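Desk Clear-Out: A Gallery
Words by Mwajuma Athumani. Pictures chosen with Youssra Samir.

Every September we give over a few pages to the small things people keep near the place where they work. Readers write in with what they use, what they gave up on, and what they moved from one drawer to another for years without opening. This year the letters were mostly about baskets, pouches and staplers, so the gallery follows them.

The idea is simple. Take everything off the surface. Put back what you used in the past week. Sort the rest into containers small enough to lift with one hand. Most people who wrote in finished a desk in an evening, and a few needed a second evening for the cables.

The notes are grouped by type of thing. Where a reader gave the maker's name, we have kept it. Prices have been left out because they vary so much from store to store, and many of the pieces were bought secondhand.

Baskets first
Open plastic baskets came up more often than any other container. They are light, they rinse clean under the tap, and the holes in the sides let you see whether there is anything inside before you pull one off the shelf. Readers who switched from lidded boxes said they put things away more often once there was no lid to deal with.

Buy two of the same kind if you can. Matching baskets sit flush against each other and waste less of the shelf. One can hold what has been sorted while the other waits for whatever comes next.

Handles
Look for a slot cut into the short ends. A basket with handles on the long sides is awkward on a narrow shelf, where you can only reach the end of it. Run a finger around the inside of the slot before you buy, as cheaper molds leave a sharp ridge there.

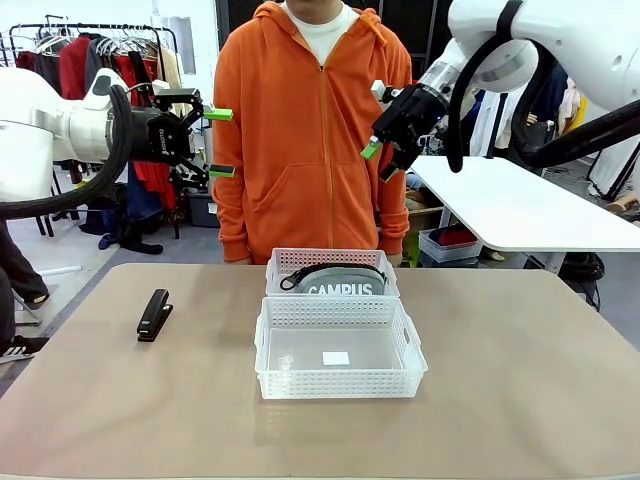

Issue 83

White mesh baskets, one behind the other on a tan tabletop. The one in back holds a gray CAMPUS pouch with a black strap, and the stapler is still out on the table.

The pouch
Zip pouches do the work that a drawer divider is supposed to do. Pens, erasers, a short ruler and a spare set of keys all go in one, and the whole thing can move from a desk to a backpack without being repacked. A strap or loop on top is worth having. It gives you something to grab when the pouch is standing in a deep basket with other things.

Gray hides pencil marks. Several readers who bought white or pale pink pouches wrote to say they regretted it by the end of the first semester.

If the zipper sticks, rub the teeth with a plain candle stub and work the pull back and forth. Graphite from a soft pencil does the same job but leaves a smudge on lighter fabric.

The stapler
Most households that wrote in owned more staplers than they needed. Pick the one that opens smoothly and takes standard staples, and pass the others along. Youssra Samir tested the old ones from our supply cupboard for this issue and kept 3. The rest jammed on ten sheets of ordinary copy paper.

Store a stapler flat. Stood on end, it falls over and takes the pens with it. If it has to share a basket with a pouch, lay it down along one side with the staples in their box next to it.

A glossy black finish shows dust and fingerprints. Wipe it with a barely damp cloth and dry it right away, keeping water out of the track.

Stickers and price labels
New baskets nearly always come with a label on the floor or the side. Peel it off while it is new. Warm the label with a hair dryer on low for a short time, lift one corner with a fingernail, and pull slowly at a flat angle. Cooking oil on a cotton ball takes off what is left. Wash with dish soap afterward or the basket will collect lint.

Some readers leave the label on and write the contents over it in marker. That works on plain paper labels. On coated ones the ink wipes off.

What to put in the second basket
We asked for suggestions and received a long list. These are the ones that came up repeatedly.

Chargers and cables, each with a twist tie.
Mail that needs an answer.
Library books, if the basket is deep enough.
Batteries, new ones only, still in the package.
Things that belong in another room.

The last of these had the most support. A basket for things that belong elsewhere should be emptied every night. One reader keeps hers at the foot of the stairs and carries it up at 10 p.m., along with her water glass.

Makers mentioned by readers
Oltex: stacking baskets in three depths. The middle size was the favorite. The deepest bows a little at the sides when full of paper.
Bovari: zip pouches, canvas and nylon. The canvas ones shrink in a hot wash.
Biwott: a plain desk stapler and a long-arm one for booklets. Spare springs can be ordered.
Plinder: drawer trays with movable walls. The walls come loose if the tray is pulled out fast.

We were not sent anything by these companies. The comments are from letters and from things we already had in the office.

Letters
Thank you to everyone who wrote. The reader survey that went out with the spring issue brought 2,229 replies, and the question about desks had the longest answers of any on the form. We could not print them all. A second selection will go in the winter issue, with more on paper storage and on what to do with old instruction booklets.

To send a note for the winter pages, write to the address inside the front cover and mark the envelope DESKS. Please say which maker's things you use, if you know, and how long you have had them. Photographs can be returned if you include a stamped envelope. Please write your name on the back in pencil, as ballpoint presses through to the front.

Next in this section: Kitchen Drawers
Previous: Coat Hooks and Hallway Shelves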